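Subject: Re: [sim-budget] Parine licenses vs. a second arm, FY planning
Date: January 29, 2018
Reading time: 3 minutes

Replying to the budget thread, since the request has to be in before the February review. The earlier message is quoted first and my comments follow it.

> We have one bench with the Zirside arm and one group using it nearly full
> time. I would like to put a second arm on the request. The Uchida quote
> came back at the same price as last year, plus the controller. The
> alternative on the table is to spend the money on Parine seats and
> a render machine, and do the household pick-and-place work in simulation
> until the summer. I don't have a strong view. What I don't want is half of
> each.
>
> Also, does anyone know if the Brollier gripper pads are still sold in
> single sets? The web page only lists the large pack.

On the pads: single sets are still sold, but by phone order only. Ask for the spares desk. We paid 298 for the last lot, shipping included. Put them under consumables. If they go in as equipment, they get held up with the arm.

On the main question, I would take the simulation seats this year and move the second arm to next year's request. Three points on cost.

The arm quote is incomplete. It covers the arm and controller. It does not cover the guarding, the new power drop, or the bench, and the bench we have will not carry two bases. When we installed the Zirside, those items were billed separately and came out of operating funds. The same thing will happen again unless they are written into the request now.

Parine is priced per seat, per year. We need 9 seats to cover everyone who runs jobs, and fewer if the two part-time users share. The annual charge is 300 per seat. Support is a separate line and can be dropped after the first year – I would keep it for the first year, as the import tools for our gripper model are poorly documented.

The render machine is a one-time purchase. The configuration I priced is 1040 above the standard workstation we normally buy, and the whole difference is the graphics card. It will fit in the existing rack. No extra cooling is required.

There is a limit to what the simulated work buys us. Grasping rigid objects such as bottles, boxes and cans carries over reasonably well. Cloth and anything with loose contents does not, and those tasks should stay on the Zirside bench. I would schedule the bench on that basis and move the rigid-object tasks off it as soon as the seats are active.

The room setups for the household tasks also need a line in the plan. They are labor, and labor was left out of last year's figures entirely. Furniture layout goes quickly. Collision geometry for the graspable items is slow, and every new item has to be checked against the gripper model before it is released to the other users. 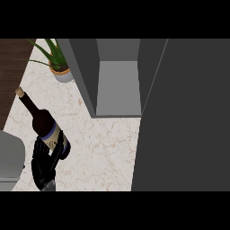 Can the seats be bought now and the render machine later? They can, but jobs would then run on the desktop machines overnight, and the queue would be long enough to lose most of the benefit in the first quarter of use.

Proposed lines for the request, in order of priority:

1. Parine seats, one year, with support
2. Render machine
3. Labor for room and object setup
4. Brollier pads, single sets (consumables)
5. Second arm – listed as deferred, with guarding, power and bench included in the estimate

Item 5 should stay on the sheet even though it is deferred. Requests that appear for the first time in the year they are needed tend to be cut. I also suggest asking Uchida for a written price hold. The current quote does not have an expiration date on it, and purchasing will send it back for that.

If there are objections to the order, please post them to the list before the sheet is submitted. Corrections to the seat count can be sent to me directly.

Contact the list owner | Copyright 2018, list contributors | Back to top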